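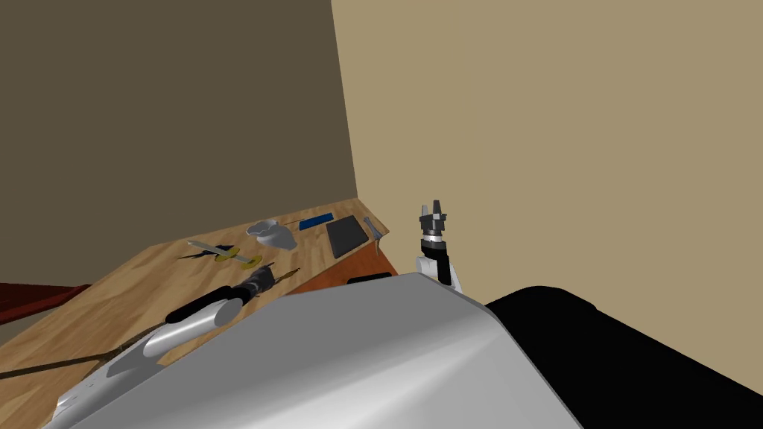
Sim view from behind the left shoulder, right arm parked.

Filed under: Student Teams > Simulation > Help wanted

lmaldonado: Club project, two arms over a cluttered table. Reach planning is fine until the small stuff. We get 14 good grasps, then it starts missing. Is it the scene or us?

hegarty_b: Too much clutter. Start with two objects.

lmaldonado: The contest table is cluttered, so that doesn't help us. 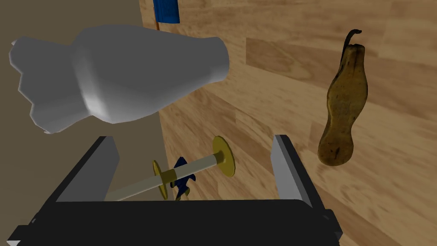 Our grasp scoring treats every object as one convex lump, and I think that's the bug. The wrist view has a rod with two gold disks on it between the open fingers, and a lump around that covers mostly air – the planner likes the air.

senan_h: Split the mesh. We did in August, took around 5 evenings.

hegarty_b: Still say clutter. That pear and the bottle are in the same view.

senan_h: They aren't between the fingers.

lmaldonado: Splitting it tonight.

1,408 views · 2 shares

Comments
cinsaurralde: Same problem on our team, following.
irent_fan: Post the scores after.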